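27 December 2023

The laboratory at Gevardale remained open through the holiday period, and I used the quiet to return to the planner. The principal task was the trajectory smoothing stage, which has been rejecting valid paths whenever the goal pose lies near the rim of a container. Yolanda Tamayo had recorded the fault in August and assigned it a low priority. I now consider that she was generous to us.

The cause was found before midday. The collision checker was adding its safety margin twice, once when the scene was loaded and again when the smoother requested a distance. In open space this made no difference. Near a wall or a bin the permitted corridor closed altogether, and the planner reported that no solution existed. I removed the second margin and placed the value in a single configuration file, where it ought to have been from the beginning.
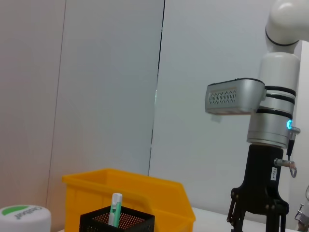 The regression suite was then run in full. Of the 32 stored planning problems, all but three were solved, and those three concern the old Zomesville layout, for which the stored joint limits are known to be wrong. I have marked them as expected failures and written to Kaewsai to ask for the corrected file. No reply is expected before the new year.

The afternoon was given to perception. The pose estimator continues to publish results with a time stamp taken at the end of processing, whereas the controller assumes the time of capture. At low speed the error is small - at higher speed it is not. I have changed the message so that both times are carried, and the controller now reads the earlier one. The Jurkitz logging tool will not open the new format, and I shall have to amend its reader before the recordings can be replayed.

Two matters are left for tomorrow. The gripper command still blocks the main loop while it waits for an acknowledgement, and the documentation for the margin parameter must be rewritten, as it describes a unit that we no longer use. I left a note of both in the shared log and closed the session at 4.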